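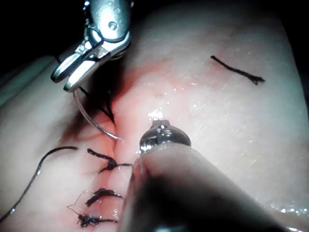
Reading time: under a minute

We got to the Titham bindery open day at 4, later than I'd hoped, but Kanako Kobori kept the kettle on and let us wander through all the rooms anyway. I have loved old books since I was small, and the smell of the paste room alone was worth the bus ride!

Hideaki Hattori was mending a cookbook with 71 recipes in it, and he was lovely about my questions - even the silly ones about
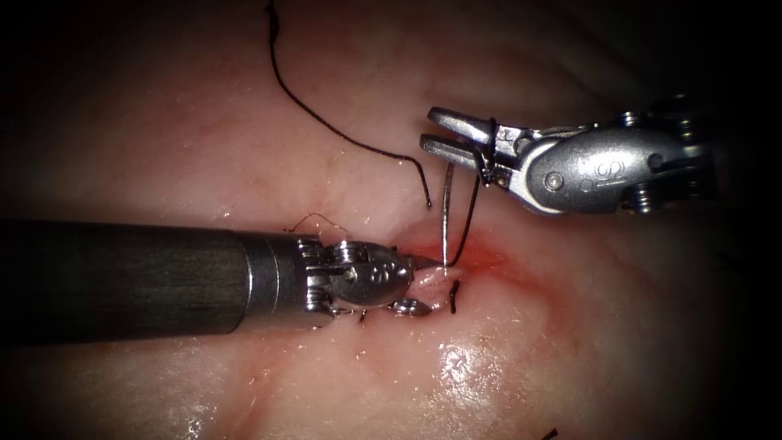 glue. He let me fold a few sheets myself, and then Kanako brought around ginger cake, so of course we stayed much longer than we meant to. 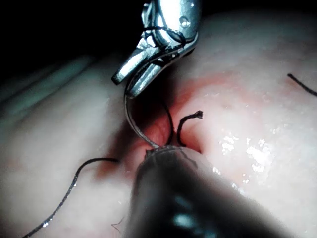 Sewing the sheets together is the part I'd most like to learn. Hideaki uses a curved needle for it, and the bend is a lot like the one on the silver surgical needle held in the jaws there, with the black thread looped over the metal. Mine kept slipping, but I've signed up for the October class.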